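Two hands, one bin, not much dignity

18 Mar 2025

I promised a proper comparison of the Rerker and the Birhane, and then I spent 14 evenings on cables. The Rerker is a two-finger pinch gripper. The Birhane is a hand, with fingers and a thumb and a price to match: 977 pounds against 760, before you buy the Kerkska controller that both of them insist on.

Round one: cardboard

Boxes standing on end in a grey bin, left arm in, right arm waiting its turn. 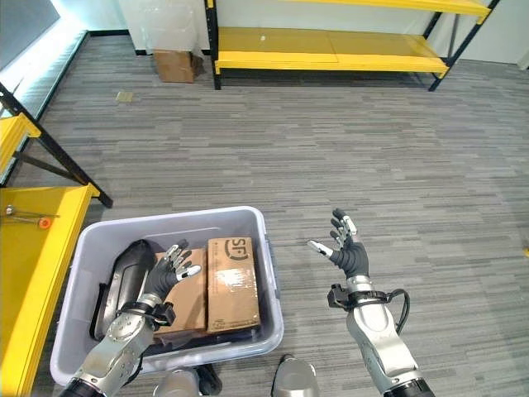
The Rerker likes a box. It shuts, it lifts, it goes home. The Birhane has to think about where its thumb goes -- I know the feeling -- and I had to slow the Kerkska right down before I'd stand anywhere near it.

Round two: anything curved

Shiny black things with no flat sides. The pinch gripper hates these, and my notes from that session are mostly swearing. Three fingers pointing down beside the rim with a thumb to help is a far better plan, at least on paper.

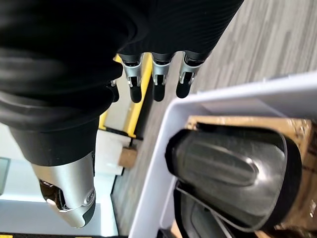
Still to do

Cokano have a wrist camera I want to try in May, if the cables allow.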